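Boxing chocolates: notes on liners, order and surface

Claritik, April

I have been filling small gift boxes with loose chocolates for the Gullside spring table, and my first attempts looked poor by the time the lid went on. These notes cover the packing only. The chocolates were bought in.

The stock goes on a flat green surface before any of it goes into a box. Tipping straight from the bag leads to rummaging, and rummaging marks the faces. Spread out, the dark pieces can be told from the lighter ones at a glance. I keep metal tweezers within reach for anything with a crisp edge, as fingertips leave a dull patch on a glossy top. 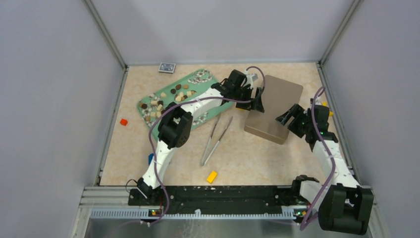
A reader wrote in after my last post to say that tweezers are a mistake for anything with a soft centre, and that a gloved finger and thumb does less damage. I accept this for truffles. For solid pieces I still prefer tweezers, held low on the sides and closed no further than needed.

Liners go in first, all of them, before a single chocolate. The tray I use is dark brown plastic with a divider down the middle, and each side takes its own pair of white fluted cases. If the cases are added as you go, the pleats of the new one catch under the last and lift it. Press the base flat and let the sides relax against the wall of the tray. A case that has spread into an oval is fine.

Pieces are then placed one to a case. A rectangular piece rarely sits square in a round case, and I have stopped correcting it. Each correction rubs the pleats and sheds crumbs.

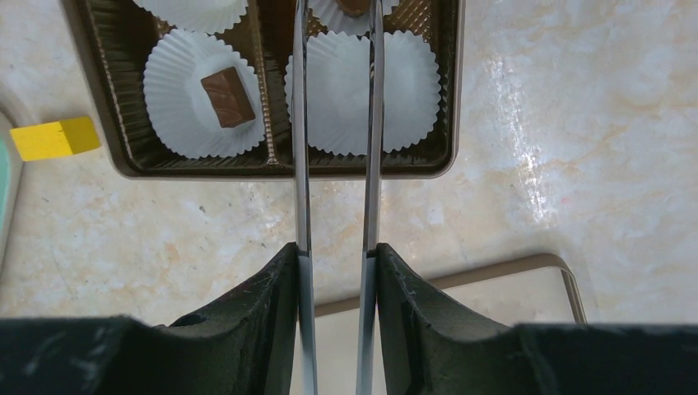
Surface and room

My worktop has a marble pattern, and pale crumbs vanish on it until they are stuck to the underside of a box. A mat solves this. The one with the blossom and the two birds is mint green, and both colours of chocolate stand out clearly against it.

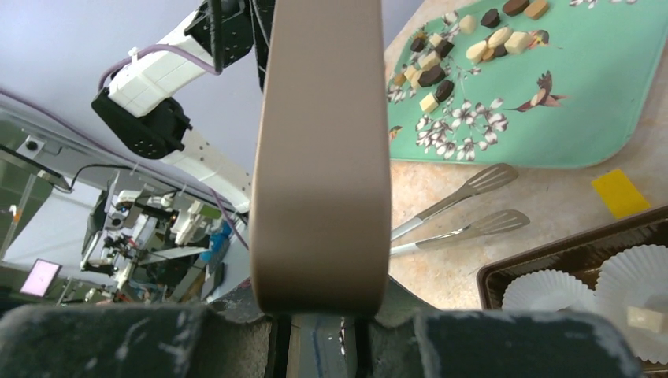 Wipe the mat with a dry cloth between batches. A damp one leaves moisture, and moisture brings up sugar bloom. I keep the room at 15 degrees for the same reason. At 21 the dark pieces were still firm, but the milk ones had begun to take prints.

Lids from Grarov fit the tray with 3 mm to spare, enough for a sheet of tissue and no more. The next job is labels.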